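Startseite Wohnen Werkstatt Küche Reinigung Merkblätter Kontakt Suche

Pflege weißer Wände, Bretter und Platten im Innenbereich

Merkblatt der Beratungsstelle Brukholm für Haushalt und Werkstatt. Die Hinweise gelten für glatt gestrichene Wände, für weiß beschichtete Bretter und Platten sowie für lackierte Leisten und Simse in beheizten Räumen. 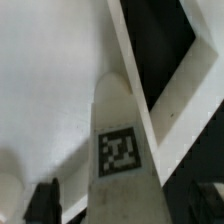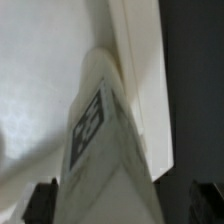
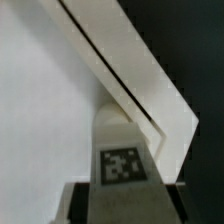 Erstes Bild: glatte weiße Wand mit einzelnen dunklen Pünktchen, rechts schräg stehende weiße Bretter. Zweites Bild: helle Platte mit gerader senkrechter Kante.

Vor der Reinigung

Stellen Sie zunächst fest, womit die Fläche gestrichen oder beschichtet ist. Fehlen Unterlagen des Herstellers, ist an einer verdeckten Stelle eine Probe vorzunehmen. Befeuchten Sie ein weißes Baumwolltuch mit lauwarmem Wasser und reiben Sie damit 20 Sekunden lang ohne Druck. Färbt das Tuch ab, darf die Fläche nur trocken behandelt werden.

Staub wird grundsätzlich trocken entfernt, an Wänden von oben nach unten. Simse und die Oberkanten von Brettern werden zuerst abgenommen. Für Fugen zwischen Brett und Wand eignet sich ein flacher Pinsel mit weichen Borsten.

Punktförmige Verschmutzungen

Einzelne dunkle Pünktchen auf weißen Wänden können verschiedene Ursachen haben. Häufig handelt es sich um Fliegenschmutz, Farbspritzer oder kleine Fehlstellen im Anstrich. Gehen Sie mit einem trockenen Radierschwamm vor und prüfen Sie nach wenigen Strichen das Ergebnis. Auf seidenmatten Anstrichen hinterlässt kräftiges Reiben glänzende Stellen, die sich nur durch einen Neuanstrich der ganzen Fläche beseitigen lassen. Breiten sich die Punkte aus oder treten sie gehäuft in Raumecken auf, ist die Ursache durch eine Fachkraft zu klären.

Graue Schleier und Griffspuren

Griffspuren sitzen vor allem an Kanten. Verwenden Sie eine milde Seifenlösung, das Tuch soll nebelfeucht sein. Mit klarem Wasser nachwischen und sofort trocknen. Scheuermilch, Lösemittel und chlorhaltige Reiniger sind auf lackierten Flächen nicht zulässig. Bei den in der Wohnanlage Skarkelum eingebauten Regalböden haben sich Mikrofasertücher mit kurzem Flor bewährt. Grobe Tücher haben dort feine Kratzer verursacht.

Kanten und Schnittflächen

Offene Schnittkanten nehmen Feuchtigkeit auf und quellen. Sie sind vor der ersten feuchten Reinigung zu versiegeln. Kleine Abplatzungen werden mit Lackspachtel gefüllt, nach dem Aushärten mit feinem Schleifpapier geglättet und mit einem schmalen Pinsel nachgestrichen. Weißtöne unterscheiden sich erheblich. Beurteilen Sie den Farbton bei Tageslicht, möglichst gegen 9 Uhr und nochmals am Nachmittag.

Aufstellen und Lagern

Bretter, die nur vorübergehend an einer Wand lehnen, erhalten oben eine Zwischenlage aus Filz und unten eine rutschfeste Unterlage. Gelagerte Platten sollen vollflächig aufliegen und vor direkter Sonne geschützt sein. Dies gilt auch für Restplatten.

Das Merkblatt liegt in den Servicestellen Brukholm und Wodley aus.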